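Leave the Table Alone

I own a table, and for eleven years I did not know what color it was. This is an exaggeration, but a smaller one than I would like. I knew it the way you know the floor of a lake. It was down there somewhere, holding everything up.

What the household saw was what lay on top. Mail, mostly. A bowl of keys to doors we no longer live behind. The manual for a Dulton fan heater, in nine languages, kept long after the heater went to the curb. Every so often company was expected and we would clear the whole thing off in ten angry minutes, carry it to the bedroom in laundry baskets, and carry it back the next morning as if returning hostages.

Then in September I read a book by Florian Boyer, a man who has thought about shelves for 393 pages and is not tired yet. Boyer's position is that a flat surface is a question and the right container is the answer. He recommends containers for your containers. There is a chapter on the junk drawer that treats it as a moral condition, and an appendix with a shopping list, which I priced out at $781 before I got to the part with the label maker.

I am not against boxes. I want that on the record before the letters come in. I have bought the Flenotero bins and the Baudry trays, and I once drove to a Grenum outlet in the rain for a thing that holds lids. All of them worked, in the sense that they filled up. A bin that takes 12 pounds of stuff will shortly be found to contain 12 pounds of stuff, and the stuff that used to be there will have been replaced by its younger relatives.

My complaint is with the idea that an empty surface is waiting for something. The organizing trade cannot look at a bare table without wanting to help it. They style it. They put a tray down, and on the tray a candle, and next to the candle a stack of three books chosen by spine. Now you have a table with a tray on it, and you have to lift the tray to wipe, and within a week there is a dead battery in there with the candle. The tray has given the battery permission.

Look at a surface that has mostly been let off the hook:

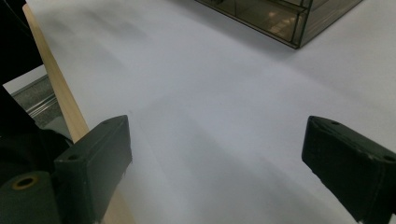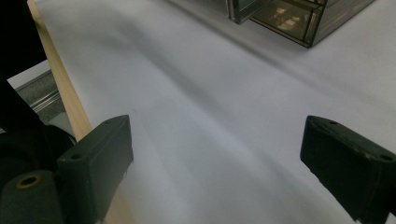
Plain white, and a wide soft shadow lying across it. I could look at that for a good while before I wanted a candle. A see-through brown box does turn up at the far side of the table in the first one, the kind of thing that could be a small drawer organizer, and I have decided to forgive it. It is keeping to the edge. It knows it's a guest.

The case against me

My sister has made the case against me several times, usually while looking for somewhere to put her purse down. It goes like this. People have objects. Objects have to be someplace. A person who keeps a table clear is just a person who has hidden the mess in a closet and gotten smug about it.

I grant most of this. My hall closet should not be opened by anyone under five foot six. But the closet has a door, and I was never going to eat dinner in it. I was never going to spread out a map in there, or cut fabric, or let a nephew build something with too many pieces. Those things need room, and they need it at the moment you feel like doing them. By the time you have moved the mail, the feeling has passed and you are reading the mail.

She also says that white is a ridiculous color for anything in a home where people drink coffee. She's right about that too. White shows everything: crumbs, rings, the faint gray smear of newsprint. I have come around to thinking this is a service. My old dark table could hide a spill for a season. A white one turns you in by lunch.

What I actually do

Very little, and it cost me a sponge. Nothing spends the night on the table. It can be a disaster at four in the afternoon, and often is, with the sewing machine out and somebody's homework and half a sandwich. At bedtime it all goes somewhere else. I don't much care where. Some of it goes into the boxes, so Boyer may consider himself partly vindicated.

The mail lives on top of the refrigerator now. There must be 700 pieces up there, and the pile has started to lean toward the stove.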